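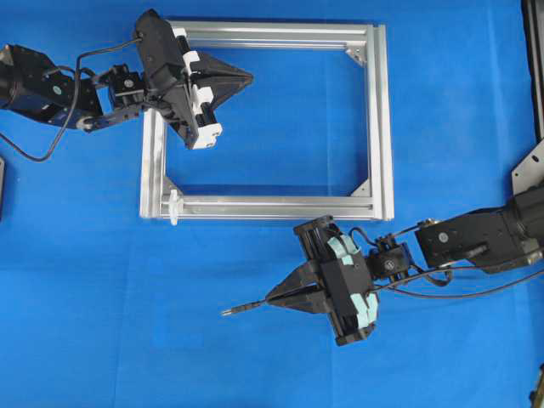

About Us | Brukach Frame & Profile, Julville

Aluminum frames, cut and built to order. Machine stands, workbenches, guards, shelving, sign frames, carts, odd one-offs. If it can be made from slotted bar we will probably quote it. If it can't, we'll say so and you can try the welding shop.

Who we are

Small shop in Julville. Started in a rented garage with one saw and a borrowed drill press. Now 16 of us, two saws, a proper stockroom and a loading door that mostly closes. Same phone number the whole time. We get asked if we are part of a bigger group. No. Still owned by the people who work here.

The first real order was 20 small frames for Huang, a display maker across town. All rectangles, all the same size, and we still got two of them out of square. Took them back, did them over, no charge. Huang still orders from us, so that went OK.

What we make

Rectangles, mostly. Four bars, joints at the corners, brackets on the inside. Sounds simple and it is, until one bar is a hair long and the whole thing rocks on the bench. So we cut, deburr, lay out, check the diagonals, tighten, check the diagonals again. People skip the second check. We dont.

Stock profile is plain silver. Black on request, takes longer, costs more. Brackets, end caps, feet, hinges and panels all on the shelf. Doubled rails where you need something stiffer or want to hang a door off it. Tell us what the frame has to carry, that's the number we ask for first and the one nobody sends.

Soft surface under every job. Bare benches scratch the bars and then we get the email with the photo. Cloth gets shaken out between jobs, chips are what do the damage. Cheap fix, should of done it years ago.

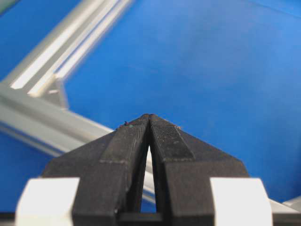

Frame work at the bench, Brukach shop, Julville.

How an order goes

Send a sketch. Pencil is fine, we have worked from a napkin. Outside dimensions please, and write the word OUTSIDE next to them. Inside dimensions are fine too but say so. Most arguments we have ever had with a customer were about which side of the bar the tape was on.

We send back a drawing and a price. You say yes. We cut. Small frames normally ship built, big ones ship flat with the brackets bagged and a sheet showing which goes where. The sheet has pictures. Longest frame we can build in one piece is 121 inches, limited by the door and not by us.

No minimum order. One bracket in an envelope, sure, you pay the postage.

Corners

Worth its own heading. Most calls we get about other people's frames are about corners. Bracket on the outside where it catches a sleeve, bolts done up before the thing was square, one bracket left off to save a dollar.
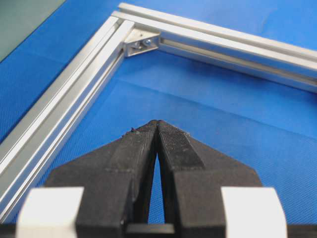 Ours go inside the corner, seated down in the slot, snug first and then tight once the frame measures right. If you are building from one of our flat kits do it in the same order. Finger tight all the way round, measure corner to corner both ways, nudge, then the wrench. Don't lean on it, the nuts will strip before the bar gives and then you are fishing bits out of the channel with a pick.

The Zurko line

Zurko is our own bench kit. One size, four legs, lower shelf, leveling feet. Came out in September after way too long arguing over the shelf height. Rated for 800 pounds spread over the top, not on one corner. Ask for the parts list if you want to change something, most of it swaps out.

Visiting

Counter is at the front, ring the bell and wait, the saws are loud. Closed shoes if you want to come past the yellow line. Offcuts bin by the door, priced by weight, help yourself and bring it to the counter.

Page updated 30 November 2021. Prices are on the order page.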